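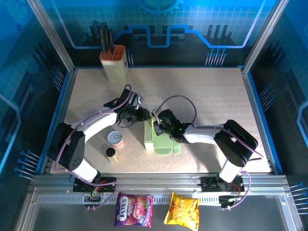 Canan Kocabaş replied that the label printer at Mollport still skips a blank after every second label, and that swapping the roll made no difference.

Ticket 275, printer drops labels. Merged with 279 (same printer, same fault).

## Tried so far

1. Power cycle, then feed button held for 7 seconds. Calibration page printed, fault came back on the next batch.
2. Media type was set to "continuous". Changed to "gap" and saved.

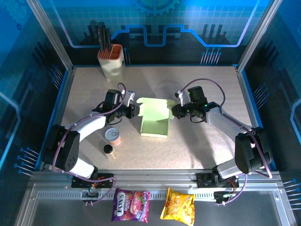

3. Driver on the packing PC had the old label height. Corrected it by 2 mm and sent a test batch. No blanks.
4. Gunther Voß to check that the Oltov PC has the same driver settings.

Leaving open until the December stock run is printed. If it skips again, send me the calibration page.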